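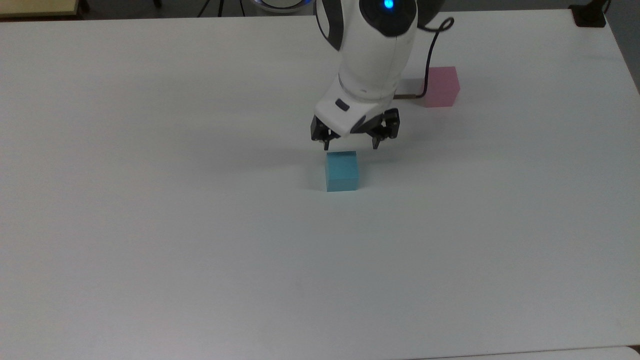
Kavitha Pillai
Ekier 机器人社指导教师,负责抓取组
2018年11月7日

抓取组这学期的题目是方块搬运:把方块从桌面一处移到指定位置,姿态误差和位置误差分开计分。题目本身是 Girard 杯的预赛项目,规则书第一版在学期初发下来,后来改过两次,改动主要在计分和超时判定。这篇记录标定、抓取参数和日志三部分,供下一届组员参考,也供我自己三月份写总结时查。

先说坐标系。我们用三套坐标:机械臂基座、桌面、相机。去年的代码把桌面坐标和基座坐标混在一起用,变量名都叫 pos,出错之后要从头读一遍才知道某个函数要的是哪一套。今年规定变量名必须带后缀,_b 是基座,_t 是桌面,_c 是相机。学生一开始嫌长,写到第二周就没有人再提了。函数入口处加了断言,高度超出桌面坐标合理范围直接报错退出,不做自动修正。

桌面标定的做法是让夹爪指尖依次到达四个角附近的标记点,记录基座坐标,拟合平面。组里最初只取三个点,理由是三点定一个平面。数学上没有问题,但三点拟合的残差恒为零,量错了也看不出来。改成四点之后,第一次跑残差就偏大,查下来是其中一个点读数时指尖没有到位。标定完把标记撕掉,胶带的边在二值化之后会留下细线,轮廓检测偶尔把它当成方块的一条边。

白色桌面对颜色分割有利,对边缘检测不利。浅蓝色方块的顶面在强光下饱和度很低,阈值设高了,顶面整块丢失,只剩侧面,算出来的中心就向相机一侧偏。粉色方块也有类似情况,程度轻一些。处理办法分两步:先固定曝光和白平衡,关闭一切自动选项;再按顶面和侧面分别设阈值,取并集后做一次闭运算。阴影的问题单独处理。机械臂到方块上方之后,桌面会落下一片散开的灰影,此时再拍照,分割结果和臂在原位时不同。所以流程定为先拍照,后移动,移动之后不再更新方块位置。有学生提出边移动边修正,思路可以,但目前的分割代码撑不住,先放着。

夹爪是两指平行开合。程序里一次抓取分成五个状态:待机、到达上方、下降、闭合、提起。“到达上方”这一步要求两指张开,方块大致处在两指之间,指尖留出余量。余量太小,定位稍有误差,下降时指尖就压在方块顶面上;余量太大,下降行程变长,计时吃亏。现在的取值是折中的结果,写在配置文件里,注释注明了是哪一次测试定下来的。改这个值的人要同时改注释。

下降速度分两段,上段快,接近桌面时切到慢速。切换高度按桌面坐标给,不按基座坐标给,否则桌子一挪就得重调。Warrier 写的第一版只有一段速度,单看动作很流畅,但是指尖一旦碰到桌面,控制器会触发保护停机,恢复要重新上使能、回原点,比慢速下降多花的时间长得多。两段式的代码多出十几行,可以接受。

闭合阶段判断是否夹住,用的是开度反馈。闭合指令结束后读实际开度,接近方块边长为夹住,接近零为空夹,落在中间为斜夹。斜夹最麻烦:方块转了一个角度,夹是夹住了,放下之后姿态分基本没有。组里讨论过两种方案,一是斜夹之后松开重来,二是闭合前先根据轮廓角度转腕。第二种更合理,也已经实现,但腕部转角有限位,某些角度要转到等价的另一侧。方块有四重对称,把目标角归到正负四十五度以内就行。这段归一化代码我让三个人各写了一遍,三份里有两份在边界上出错,错法还不一样。现在仓库里保留的是通过全部测试的那份,测试用例包含边界值。

线缆也要管。末端的线从臂的一侧绕出来,垂到桌面一侧,腕部转角过大时会被拉紧,臂经过某些位置时线也会扫到靠后的方块。线从相机和方块之间经过时,轮廓会被切成两块,程序就报出两个目标。面积过滤能去掉一部分,不能全部去掉。目前的规定是每次开机前手动把腕转到两端限位,看线的余量,再回原点。规划路径时,先处理靠近操作者一侧的方块,后处理远端的。这个顺序不是最优路径,但干扰少,调试阶段以此为准,比赛前再考虑要不要换。

下面是日志。到目前为止,这学期有效抓取记录共151条。“有效”指日志字段齐全,标定编号、配置文件版本、光照条件、操作人都填了。不齐全的一律不计,成功的也不计。前两周因为这条规定废掉不少数据,意见很大。我的看法是,一条不知道在什么参数下得到的成功记录,对调参没有用处。

失败的归类由操作人当场填写,只能从固定的几项里选:定位偏差、斜夹、空夹、提起后滑落、保护停机、其他。选“其他”必须写一句话。学期初“其他”占得最多,翻开看,大部分写的是“不知道为什么没夹到”,其实就是空夹。把分类说明打印出来贴在机柜门上以后,这一项明显少了。目前排在最前面的是定位偏差,其次是斜夹。滑落很少,方块轻,夹持力的设置没有再动。

仿真方面,Plilteck 的那套环境装好了,能跑超过1,000次随机摆放,用来检查状态机有没有死锁、归一化有没有越界,够用。但仿真里没有线缆,没有阴影,方块颜色也不会因为光照变淡,仿真成功率不能写进报告当作实测结果。上一份组内报告里有一张图把两者画在同一根坐标轴上,已经退回重画。

关于分工。抓取组现在的做法是每人负责一个模块,同时审另一个人的模块,审的人要能在白板上把对方的流程图画出来。画不出来就不合并。这样进度慢,视觉部分比计划晚了将近两周。好处是有人请假的时候,调试不用停。

机器使用上再重申几条。臂在使能状态时手不进入工作区,摆方块要先按暂停,确认状态后再伸手。急停按钮旁边不放杯子、书包和键盘。改了速度上限必须在群里说明,下一个人上机之前先看一遍。用完之后夹爪停在张开位,方块收回盒子,标定编号写在值班本上。

还没有解决的问题记在这里。第一,换一盏灯之后阈值要重设,现在靠手调,想改成开机时拍一张空桌面自动估计,代码还没有人认领。第二,两个方块靠得很近时,指尖没有下去的空间,程序只会报目标不可达,不会先推开其中一个。规则书没有写推动是否算违规,已经发邮件问组委会,还没有收到答复。第三,超时判定的起点,新版规则写的是“机械臂开始运动”,回原点算不算运动,同样没有说明,一并问了。

配置文件和标定脚本在组内仓库的 grasp 目录下,需要权限的组员找我开。下一次更新写转腕之后的定位误差,数据还在采。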